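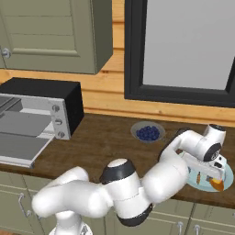
The Rondell Benchtop Oil

A food-safe finish for timber benchtops, chopping boards, bread boxes and anything else in the kitchen made of wood and looking a bit thirsty.

We love timber benches. They're warm under your forearms on a winter morning, they're kind to dropped cups, and if you treat them well they get better looking every year (try saying that about laminate!). But they do need feeding, and for a long time we couldn't find an oil we wanted to use in our own kitchens. Some stayed tacky for a week. Others smelled like a paint shed. So Consolacion Dizon started mixing small batches in the back of the workshop, and after a lot of ruined offcuts she landed on the blend we've been making ever since.

What's in it

Raw tung oil, citrus solvent and a little Australian beeswax. The tung oil soaks in and hardens inside the grain, the citrus thins it so it travels deeper, and the wax leaves a low sheen that feels lovely under the hand. There are no metal driers in it. One important note: tung oil is pressed from a nut, so if anyone in the house has a nut allergy, have a chat with your doctor before you choose it, or have a look at our Tedaleo wax, made with mineral oil and beeswax only.

Colours

Clear is the one most people want. It brings a honey tone up in pale timbers like Tassie oak and makes jarrah and blackwood go properly dark and rich, the way they look when you wipe them with a damp cloth.

Rivera is a mid brown. It's terrific for evening out an old bench where the bit near the window has faded and the bit under the toaster hasn't.

Pando is our darkest, close to black coffee. Test it on an offcut or the underside first. It's a beautiful colour but it's a commitment!

How to put it on

Sand to 180 grit, going with the grain, and finish with 240 around the sink where water likes to sit. Vacuum, then wipe down with a barely damp cloth and let the timber dry completely.

Shake the tin. Pour a small puddle and spread it with a lint-free rag or a white pad. Work in sections you can comfortably reach across, and don't forget the end grain, which will drink like a camel.

Leave it for 18 minutes, then wipe off every bit that hasn't soaked in. Go over it again with a dry rag. If the surface feels sticky afterwards, there's still oil sitting on top, so keep wiping.

Wait 12 hours and repeat. New benches want five coats, and a bench that's been oiled before usually wants two. Keep water and hot pans off it for 8 days after the last coat. You can make a sandwich on a board in the meantime.

Please lay your used rags out flat, outdoors, until they've gone stiff, and then bin them. Oily rags scrunched up in a bucket can heat up and catch fire by themselves.

Looking after it

Wipe up spills when you see them and use a mild dish soap. Skip the spray cleaners with bleach or vinegar, as both will dull the finish. When a splash of water stops beading, it's time for another coat. Our showroom bench gets one every March, before the heating goes on, and it has coffee slopped on it all day long.

Black rings from a steel tin or a cast iron pan are tannin stains. Oxalic acid from the hardware shop will lift them. Wear gloves, rinse well, let it dry and re-oil the patch.

Sizes

250 mL does a set of boards with plenty left over.
500 mL suits a small island or a laundry bench.
1 L will see most family kitchens through all their coats.

Refills

Bring your clean tin back to the workshop and Teodoro Marquez will fill it from the drum for less than the price of a new one. He's also the person to ask about odd timbers. Bring a scrap if you've got one, he'd love to see it.

Store with the lid on firmly, away from heat and out of reach of kids. If a skin forms on top, lift it off and the oil underneath is fine to use.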